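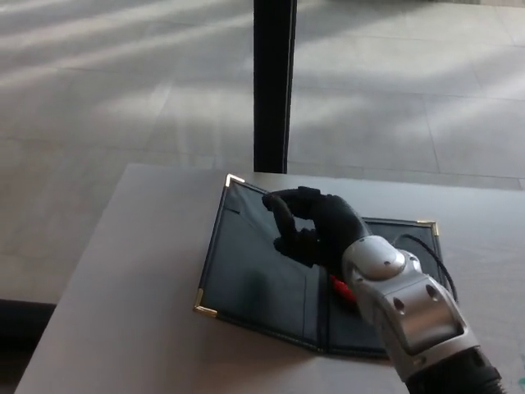

Jayson Villanueva asked that the minutes of the September meeting be corrected before they were approved. He had spoken against the change in winter hours, he said, and the draft had him speaking for it. The secretary read the paragraph back and agreed it was wrong. With that change the September minutes were approved.

Trevarby Local History Society
Minutes of the regular meeting, 06/12/2018
Held in the reading room, Lallbridge Library

The chair called the meeting to order at 7:00 p.m. A quorum was present. Apologies had come in from the newsletter editor and from both of the Gustach members, who had car trouble.

1. Matters arising

The leak over the map cabinet has been fixed. The library paid for the roofing work and has asked the society to pay for the ceiling tile, which comes to $88. Approved without discussion.

The letter to the county about the missing road sign at the old Gustach mill has not been answered. The secretary will write again and send it to the highway department this time. The first letter went to parks.

2. Accounts

The balance at the end of last month was $1,017. Dues are coming in slowly. Members who have not paid will get a second notice with the next newsletter, and after that they will be taken off the mailing list. One member asked if dues could be paid by card. They can't at present – the bank wants a monthly fee for it that would eat up most of what came in.

3. Dimaculangan letters

The main business of the evening. The Dimaculangan family has offered the society the letters and account books from the dry goods store on Front Street. The offer is a gift, with the condition that the papers stay in the county and that family members can see them on request.

Two members have been through the boxes at the family's house. The account books are in fair shape. Some of the letters have been folded so long that they are splitting at the creases, and a few have old tape on them that should be left alone until someone with training has looked at it.

There was a long discussion on storage. The closet in the reading room gets hot in summer and the basement is damp. Jayson Villanueva said the society should not accept anything it could not look after, and moved to put off the decision until there was a place to keep the boxes. The motion got no second. Other members felt the family might not wait, as the house is being sold.

The librarian offered the use of two shelves in the staff office, which is air conditioned, for one year. Moved and seconded to accept the gift on the family's terms and to use the staff office shelves in the meantime. Carried, with one vote against.

Moved and seconded to spend up to $400 on acid-free boxes and folders. Carried. The secretary will get prices from more than one supplier before ordering.

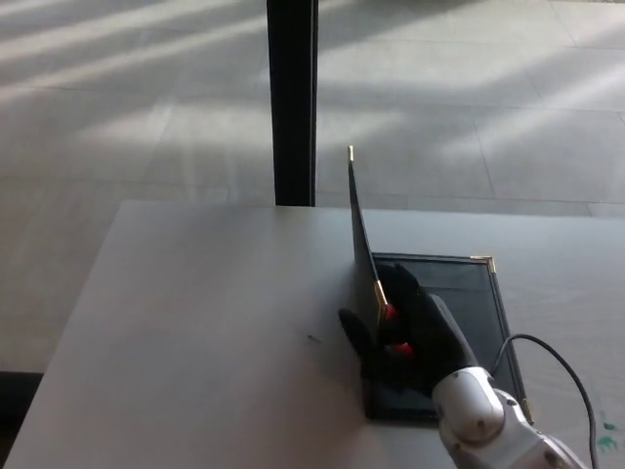 Reading time: 4 minutes

4. Walking tour

The tour of lower Trevarby will start at the depot and end at the Methodist church. The part along the creek has been dropped because the path is washed out behind the feed store. The church will have its doors open until 4:00 p.m. and has asked that people keep off the new grass.

The tour leaflet still has the wrong date for the depot fire. It will be corrected before any more are printed. There is a box of the old ones left, and it was agreed to recycle them.

5. Newsletter

Copy for the next issue is due to the editor by the end of the month. She is short of material and would welcome anything on the Gustach school before it merged with Lallbridge. Class lists and teachers' names would be a help. Pieces should be kept to one page.

6. Other business

A question was raised on who holds keys to the reading room. Nobody had a full list. The chair will draw one up and ask for keys back from former officers.

The coffee maker has stopped working. A member has a spare at home and will bring it.

The next meeting will be in September, same time and place. There is no meeting over the summer, but the reading room will be open on its regular hours.

Adjourned at 8:35 p.m.

Corrections to these minutes should reach the secretary in writing before the next meeting.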